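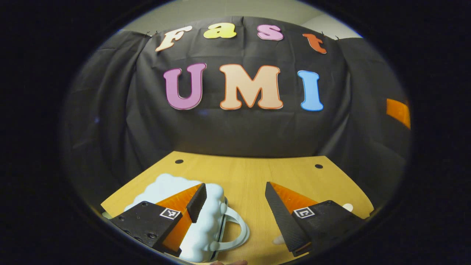 Budget for a second handheld gripper: what am I forgetting?

patchbay_lou
Our group has one handheld gripper for recording demos and the queue for it is longer than the one at the dentist. I have 3960 dollars for the year, which has to cover a second unit, spare pads and something to store recordings on. Quote from Gatach is in and I have until 21st June to sign. Talk me out of it?

khattak_refugee
Buy finger pads first. Then buy more finger pads. We budgeted for one spare set in May and I have been begging from the lab upstairs ever since.

sondieki
Disagree with the above, pads are cheap. We paid 226 for a box of them from Zaslow and still have most of it. Storage is what got us. Price the drives before you sign anything.
Subira Ondieki

khattak_refugee
You have tidy users. Mine squeeze a mug like it owes them money.

patchbay_lou
We do mugs too. Is it worth paying for the Patine object kit? It's a lot of money for what I'd call a picnic set.

oldmanservo
No. Thrift store, 100 dollars, fill the trunk. Get handles in different shapes, lumpy rims, shiny glazes. And hang a plain dark cloth behind the table if you haven't.

sondieki
The kit does mean you can reorder the exact same cup when someone drops it. Thrift store mugs are one of a kind, especially the ugly ones.

oldmanservo
In 8 years I've never needed the exact same cup.

patchbay_lou
OK, asking Gatach to split out the pads on the quote, and I'll price drives tonight. The kit is on hold. Does Zaslow take purchase orders or do I have to put it on my own card again?

sondieki
They take POs. Bring patience.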